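Tie-dye socks: how do you pair the things?

Posted in Laundry and Linen, 2022-11-23

Noreen Naqvi

My household has drifted into patterned socks. It began with one gift box and now I can't remember the last time I folded anything grey. The cartoon ones I can cope with, as a small printed character is at least something to look for. The tie-dye ones are another matter. No two patches land in the same spot, so a sock and its rightful partner can look like distant cousins, and I've been sent to work in cousins more than once.

Sorting happens on the dining table, which has a wood top and a warm colour that flatters every sock equally and helps with none of them. I'd like a method that doesn't involve buying 17 pairs of the same black sock, although my brother has offered to bring some over.

Also, does pulling on the ribbed ones while they're being sorted wreck the shape? Mine get held up by the toe a lot.

Arsalan Bangash

Stop matching the patches. Dye goes where it likes. Match the things the factory did on purpose: the cuff colour, the lettering, the width of the ribbing, the length from heel to cuff. A purple cuff goes with a purple cuff, and I don't care what the ankle is doing.

Then lay them flat, all pointing the same way, printed side up. Most people sort from a heap, and a heap is where socks go to look alike. Patterned ones on one side, tie-dye on the other, and leave a gap down the middle for the ones you're arguing with.
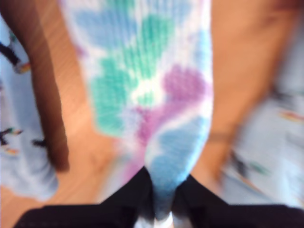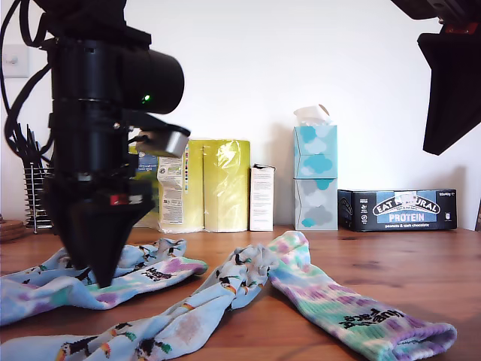
A few more habits that have kept the peace at our place

Clear the table first, or at least shove the paper towels and the utensil holder to the back against the wall. You want elbow room.

Pair them before they go in the wash. A mesh bag does it. I use a Pimance one that cost me 500 cents, as my daughter likes to put it, and the zip still works.

As for stretching, ribbed knit is made to give, and a sock held up by one end for a moment will be fine. What finishes them off is hanging them wet by the cuff. Peg the toe.

If two tie-dyes have the same cuff and the same length, they're a pair. Marry them and move on.

Dogar

i just wear them odd. 593 days and my boss has said something once

Vodlow

Seconding the mesh bag, but check the zip is done up all the way. Mine opened partway through a cycle in September and I was finding socks inside a doona cover for a week. One is still in there as far as I know.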